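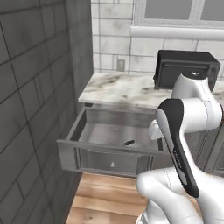 Skolia, octobre

Accueil Manuel Chapitres Exercices Index

Chapitre 4
Le rangement, ou comment une maison pense
Par la rédaction des manuels Skolia, octobre
Temps de lecture : 4 min

Il existe dans presque tous les logements un tiroir dont le contenu échappe à la classification. On y trouve des piles dont l'état est inconnu, un mètre ruban, trois élastiques, la notice d'un appareil jeté depuis longtemps et une clé qui n'ouvre rien. Les habitants le désignent d'un geste vague. Les sociologues de l'habitat, qui ont besoin d'un terme pour publier, parlent d'espace résiduel.

Ce chapitre prend l'espace résiduel au sérieux. L'étudiant qui espérait une récréation après le chapitre 3 et ses baux emphytéotiques sera déçu : le tiroir est une institution, avec ses règles d'admission, ses occupants de longue durée et ses expulsions, en général la veille d'un déménagement.

Un peu d'histoire, d'abord. Pendant des siècles, on range dans des coffres, c'est-à-dire qu'on empile. Ce qui est au fond y reste, et l'on finit par l'oublier avec dignité. Le meuble à tiroirs change la donne : chaque chose peut être atteinte sans déranger les autres, du moins en théorie. La cuisine équipée du vingtième siècle pousse l'idée plus loin en plaçant le tiroir sous le plan de travail, à portée de main, face au bouton ou à la poignée. Le geste devient si banal que les enquêtés ne le mentionnent plus quand on leur demande de raconter leur matinée.

C'est précisément ce silence qui intéressait l'enquête de Puvov, sur laquelle nous nous appuierons tout au long du chapitre. Elle a porté sur 163 ménages, suivis pendant 17 semaines. Chacun devait tenir un carnet et y noter, chaque vendredi, ce qui était entré dans ses tiroirs de cuisine et ce qui en était sorti. Les entrées furent consignées avec zèle. Les sorties, beaucoup moins — il faut dire qu'il y en avait peu. Près de 44 ménages ont en outre déclaré avoir fait du tri le jour de l'arrivée des enquêteurs, ce qui pose un problème de méthode auquel nous reviendrons.

L'approche dite de Karagiannis, présentée dans la deuxième section, distingue l'objet rangé de l'objet simplement soustrait à la vue. La différence paraît mince. Elle explique pourtant une bonne partie des disputes conjugales relevées dans les carnets. L'école de Rarkusano lui reproche de supposer que les gens savent ce qu'ils font lorsqu'ils referment un tiroir, et ce reproche n'est pas sans fondement.

Avant de poursuivre, le lecteur relira la définition du seuil domestique donnée au chapitre 2. Elle servira dès la page suivante, où nous commencerons par les couverts.

Précédent Sommaire Suivant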